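Pointed fingers or flat pads for thin objects on a two-arm setup?
Posted in Grippers and End Effectors – Friday, July 2, 2021

tostosdale_bench
We have two matching arms facing each other across a table and I'm trying to settle on fingers before we order a second set. The pointed two-finger ones do fine on cubes and cups. Picture frames lying face down are the problem. The tips touch the wood border and then slide up over it. Wide flat pads hold the border better but can't get under it. Table is smooth and cream colored, wrist cameras on both arms. Has anyone compared the two on something this thin?

Plorkidby
Pads. Pointed tips are overrated.

groltent_user
I ran this comparison in November, 20 tries per finger type on each object. Pads won on anything I could squeeze from the sides. Points won when the object had to be tipped up first, and a face-down frame is one of those.

What fixed the sliding for me was the approach height. I was coming in 4 mm above the table because I was afraid of scraping it. Once I let the tips go lower and cut the closing force, they stayed on the edge. Use one arm to hold the far end still and the other to lift – with a single arm the frame just spins. 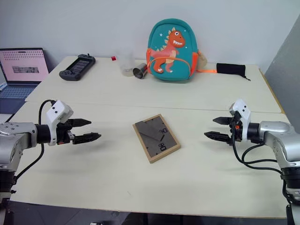

Don't grab the stand flap. It looks like a handle to a person, and my policy learned to go for it too, but the hinge gives and you lose the frame halfway up. Go for the border, on a long side, away from the hanging fittings.

Also check your cable slack before you blame the fingers. A loop that's too short will pull on the wrist when it rotates.

marino_lab_tech
Agree with the above on force. I'd add thin rubber on the inside of the points. Ours lasted 400 grasps before it started to peel. I haven't tried it on frames, only on books and a tray, so test it on one arm first.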